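**FOR IMMEDIATE RELEASE: August**

**Zernik opens its Clurnville workshop to the public, free, doors at 2 p.m.**

CLURNVILLE. Robot people, school groups, the plain curious, all welcome. Zernik is holding its first open day at the Prukance building this month. Cloth handling is the main attraction. Folding, mostly.

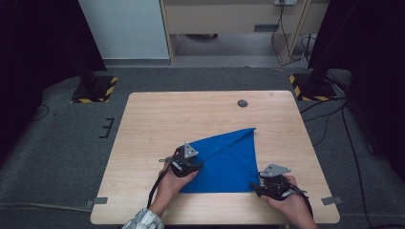
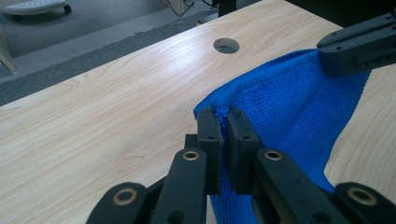 Visitors can take a turn with the hand-held grippers at the folding table. No experience needed, no sign up for that part. One person per turn, two grippers, one cloth. Staff will be on hand to show the grip and then get out of the way.

"People fold towels every day and never think about it," said Melati Chin, who runs the demonstrations. "Then they try it with two fingers on each side. It's a differnt job."

Also on the program:

- Short talk by Azlan Menon on why fabric is hard for machines. Bring questions, he likes the awkward ones
- Workshop tour with Sutrisno Ngau, groups of 5, sign up at the front desk
- Q&A with Syahrul Sopacua, mainly for teachers and parents
- Coffee and sandwiches from De Luca, while they last

Room for 800 visitors over the afternoon. Last tour leaves at 5 sharp.

Kids are welcome at the table with an adult. Closed shoes please, and long hair tied back for the tour. Bags stay at the front desk.

Parking is tight behind the building, use the street side if you can. Step-free entrance is on the left as you come in from the road.

Press are welcome to come early, from noon. Interviews with Chin and Menon can be set up ahead of time. Please let us know if your bringing a tripod.

**Press contact:** Dimas Rondonuwu, Zernik, Clurnville. Ext. 2051

###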